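Minutes of the review meeting on the Fletska wrist kit
August, second session, 2:00 p.m.
Location: Zudeck small meeting room
Present: purchasing, workshop, software, safety

1. Previous minutes

Accepted with one correction. The trial license covers two workstations, as the Fletska contract states. The earlier minutes gave one.

2. Purpose of the review

The kit under review consists of a two-finger gripper, a wrist camera, a mounting plate and the recording software. Zudeck has it on trial until the end of the month. The decision to be prepared is whether to buy one kit, buy a second for the Eller site at the same time, or return the trial unit.

3. Mechanical report

The workshop fitted the kit using the supplied plate. The bolt pattern matched the arm without an adapter. The supplied hex key is too short to reach the inner bolts once the cable guide is on, so the guide has to go on last. The manual gives the opposite order. Fletska has been told and will issue a revised page.

Finger alignment was checked at the start and end of the trial block. No adjustment was needed. Workshop asked whether replacement finger blades can be ordered singly. The price list shows them only as pairs.

The cable exit on the wrist is on the wrong side for the Eller cell. A longer cable is listed as an option but is not in the quote.

4. Recording and data

Software completed 296 recordings with the trial unit. Of these, 26 were rejected by the import check, all for missing time stamps. The fault was traced to the workstation clock and did not recur after the setting was changed. Purchasing asked that the rejected files be kept until the supplier has confirmed the cause in writing.

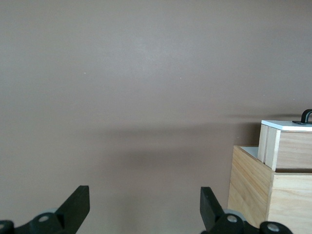
The export format was discussed at length. Fletska writes one folder per recording, with the video and joint positions in separate files. The Triệu converter in use at Zudeck expects a single file. Software has a script that joins them, but it has to be started by hand and stops on folder names containing a space. Agreed that the kit can be accepted with the script in place, provided Fletska confirms that the folder layout will stay fixed for the term of the support contract.

Playback in the supplied viewer is adequate for sorting. It has no way to mark a recording as unusable - this is done in a separate list at present. A request has been entered with the supplier under software changes.

5. Safety

The existing risk assessment for the arm covers the kit with one addition, the pinch point between the finger blades and their mounting. A warning label is to be placed on the wrist. The emergency stop was tested with the kit attached and the result entered in the log.

6. Cost and support

The quote covers the kit, installation and one year of support. Response time is given as 5 working days. Safety and workshop both considered this too long for the Eller site, where there is no spare gripper. Purchasing will ask for a price on a shorter response time and, separately, on a spare set of fingers held at Zudeck.

Training is quoted as a half day on site. Workshop does not need it. Software would prefer the same hours as remote support - purchasing to ask.

7. Decision

Recommended that one kit be purchased for Zudeck, subject to written confirmation of the folder layout. The Eller kit is deferred until the cable and response time have been priced. The trial unit may be kept as the purchased unit if Fletska agrees to start the warranty from the date of invoice.

8. Actions

Purchasing: revised quote with longer cable, spare fingers and shorter response time.
Software: correct the script for folder names with spaces; send the clock fault notes to Fletska.
Workshop: add the corrected assembly order to the cell binder.
Safety: label on wrist, update to the risk assessment.

9. Other business

The Triệu converter license is due for renewal. To be taken at the next session, together with the revised quote.

Meeting closed at 3:15 p.m.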